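Zisance Autumn Hills Duvet Cover, Queen: three months in

I went back and forth on this one for most of the winter. Our old duvet cover was plain white, then off-white, then a color I'm not going to name, and I wanted something with an actual picture on it. My mother thinks printed landscapes on bedding are for kids and hunting cabins. She may have a point, but I'm the one sleeping under it!

So. The Zisance is a landscape print, hills and mist and rocks, mostly soft greens and grays with bunches of orange and yellow trees all over. I was worried it would look like a calendar page. On the bed it's quieter than it was on my phone, more olive than green, and the yellow parts are what you notice when you walk in. If your room is already busy you might want to look at it in person first. Mine has beige walls and one lamp, so it could use the help.

The fabric is smooth and on the thin side. It didn't pill, which my last Jorham cover did in 3 months flat (I loved that cover, I'm still mad). It does wrinkle. Pull it out of the dryer the second it stops or you'll have creases until the next wash. I've tried the damp washcloth trick with one more short tumble and that gets most of them out, but I'm not ironing a duvet cover, life is short.

Washing: cold, gentle, inside out. I've done it 8 times now and the colors look the same to me. The first wash smelled a little like a shower curtain, then that was gone. It does that thing where it eats every pillowcase in the load, so close it up before it goes in.

Getting the duvet inside is the usual wrestling match. I do the burrito roll, where you lay the cover flat inside out with the duvet on top, roll the whole business up from the closed end and flip the opening around. It works better with this one than it did with the Jorham because the fabric slides. It also slides off the bed while you're doing it — put something with a bit of grip underneath. I leave our teal and white checked blanket on the bed for this part and it keeps everything more or less where I put it.

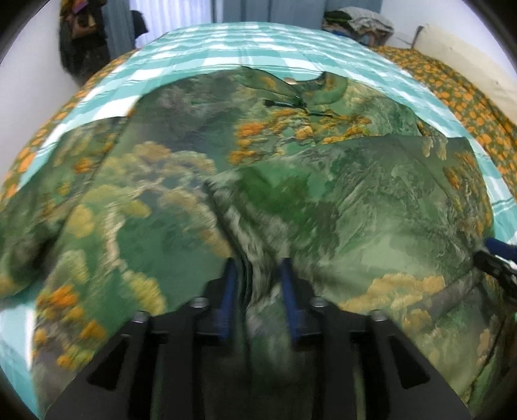 The other thing I'd tell anyone is to pinch a corner and give it a good shake before you start smoothing. If you start flattening from the middle you just push the puffy bits around, and you end up with one big lump on one side and nothing by your feet. I did that for weeks.

I also looked at the Mollah one, which is heavier and comes in a forest print, but it was too dark for me and the reviews kept mentioning lint. Narkside had a nice plain sage that I still think about sometimes.

Would I buy it again? Yes, on sale. Full price felt like a lot for something this thin, and I'd have liked a matching pair of shams that didn't cost extra. Four stars from me. The dog has given it five and has to be moved off the yellow trees every night at bedtime.

Update, April: still no pilling. One loose thread near the bottom seam, snipped it, fine so far.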